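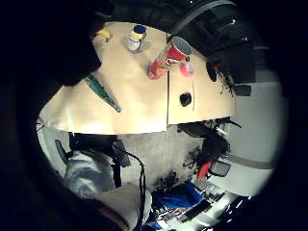
Things on the table, waiting to be put somewhere sensible

Can a machine tidy up after people yet? (household and shop jobs, not factory stuff)

plilton_pete wrote:
Starting a new thread so we stop clogging up the vacuum one. My question is pretty simple. Forget welding cars, we all know they can do that. I mean the dumb little jobs. Clearing a table. Putting the lid back on the jar it came off. My sister-in-law Ghazala Rind reckons we're two years off having something in the kitchen that does it, and I reckon she's dreaming, and we've had this same argument since August.

Look at that table. A jar with a blue lid, a chip-type can lying on its side, a pink ball, some long green thing. My five-year-old could clear it in a minute if you bribed her. What would a machine make of it? The can rolls, the ball rolls, the jar is glass. Every one of them wants a different grip, and then you've still got to know where it all lives!

hashmi_hardware wrote:
I think you've picked the easy one to be honest. Hard objects, decent gaps between them, flat table. I'd put money on a decent arm getting most of that lot into a tub today. Slowly, mind you – you could make a cuppa and drink it. But it would get there.

What I wouldn't trust it with is my shop. I've got 11 metres of shelving with bags of screws, rolls of tape, seed packets, and every customer who picks one up puts it back in the wrong spot. Half of them put it back in a different aisle. Show me the machine that does my end of day and I'll sell the ute to pay for it.

plilton_pete wrote:
"Into a tub" isn't tidying though, mate. That's what my kids do. That's moving the mess.

grokura_fan wrote:
Bit harsh. A tub of stuff is a massive help if you've got a crook back like me. I had the Grokura floor unit on trial and yeah, it got stuck under the couch, but it also picked up socks, and I hadn't bent down for a sock in years. I don't need it to know where the sock lives. I'd happily take 80 per cent of a job.

parveen_t wrote:
Parveen Talpur here, I've posted on the vacuum thread a few times. I did evenings cleaning function rooms at Plestatgate and I want to stick up for how hard the work is, because people who design these things seem to think it's all picking up blocks. Balls and cans, fine. Then you get to the flowers.
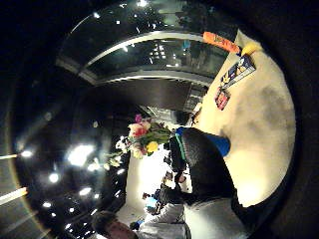 Lilies are the ones I used to dread. You can't grab them by the head, the petals bruise if you so much as look at them, and the pollen gets on the tablecloth and that's it for the tablecloth. I'd slide one hand down low among the stems and feel for where the weight was, and I couldn't tell you how I knew. Then there's the magazines and packets people leave on the carpet. A flat thing on a floor is a pain even with fingernails. You sort of push it till an edge lifts. On cream carpet too, where you can't drag anything because you'll leave a mark.

So no, I don't think we're two years off. I'd love to be wrong, my knees would send a thank you card.

hashmi_hardware wrote:
Fair call on the magazines. Suction would do it but, wouldn't it? We've got a suction lifter for tiles and it picks up anything flat.

parveen_t wrote:
A tile, sure. Try it on something with pages. You'll lift the cover and leave the rest on the floor!

plilton_pete wrote:
Ha. Ghazala has just read this over my shoulder and says you're all living in the past, and that people said the same about dishwashers. I said the dishwasher still doesn't load itself. She's gone to put the kettle on.

grokura_fan wrote:
She's got a point though. We changed how we wash up to suit the dishwasher. Same with the vacuum, I moved the couch for it. Maybe you'd just stop leaving magazines on the floor – or get a vase with a handle.

parveen_t wrote:
I'd pay to see you tell a function room full of guests where to leave their magazines.

Last updated: 2020-12-26

Comments (3)

MozzieNet: I'm with Parveen. I do aged care and half of tidying is knowing what NOT to touch. Mum's crossword goes exactly where she left it.

col_from_the_shed: What about folding? Everyone goes on about picking things up and I've got a fitted sheet in there that's beaten me for years.

tessa.w: Would buy the sock one tomorrow. Does anyone know if it copes with stairs?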